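Recording pick-and-place examples with a two-arm setup

By Mostafa Abou Zeid
October

Print this page | E-mail this page

This page covers recording examples for a grasping task on a pair of arms with wrist cameras and one head camera. It assumes the arms are mounted, homed and talking to the recorder. If they are not, do the Jirano setup page first.

The task used throughout is "cup to mark": pick up one cup and set it down upright at a target spot on a table. The names in the file headers (Garden for the room profile, Kyei for the recorder) are ours. Change them to match your own.

1. Fix the start pose

Write down one start pose for each arm and save both in the Kyei profile. The arm that is not doing the work still needs a pose. Park it beside a table corner with its fingers clear of the top. If it drifts from one episode to the next, the model will treat the drift as information.

Check the wrist cables at the full reach of the task. Rotate the wrist both ways by hand with the motors off. A loop that looks generous at rest can go tight at 60 degrees of roll.

2. Decide what stays and what moves

Leave ordinary household things on the work surface and around it. Our first set was recorded on a bare table, and the policy trained on it reached for a phone as readily as for the cup. We now change the items at the back of the table every 23 episodes and keep a written list of the changes.

Move the cup every episode. Cover the corners as well as the middle. Keep it inside the reach of the working arm, and do not put it where the head camera loses it before the arm has started to move.

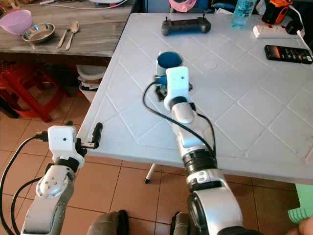 Approach speed matters more than path. Come in slowly over the last hand's width, stop, close, wait one second, lift. Operators tend to shorten the wait once they are comfortable, and the grasp labels then land on the wrong time steps. Kyei marks a closing event when the finger position has been steady for 12 samples, so the pause has to be there in every episode.

The wrist housing will hide part of the cup from the head camera on many approaches. Leave those episodes in. The wrist view covers the gap, and the model has to learn to use it.

3. Record

Start the recorder, count two seconds, then move. After the release, go back to the start pose before stopping. Say "bad" into the microphone if anything was bumped, and carry on to the next one. Do not delete files during a session.

4. Sort

Sort on a different day from recording. We record during the week and sort on Saturday. Reject an episode for any of these:

- dropped samples in either arm
- cup released on its side
- a second attempt at the grasp
- a hand inside the work area while the arm is moving

Our current set began as 2,961 episodes. Sorting removed 143, most of them for second attempts. Put second attempts in a separate folder. They are useful later for training recovery.

5. Export

Run the export with the Grulatport layout selected and the two arms as separate streams. Open three files at random and play all the streams side by side. If a wrist view lags the head view, fix the clock offset in the profile and export the whole set again.

Related pages
Jirano setup: mounting and homing
Clock offsets in Kyei
Changing finger pads
Grulatport layout reference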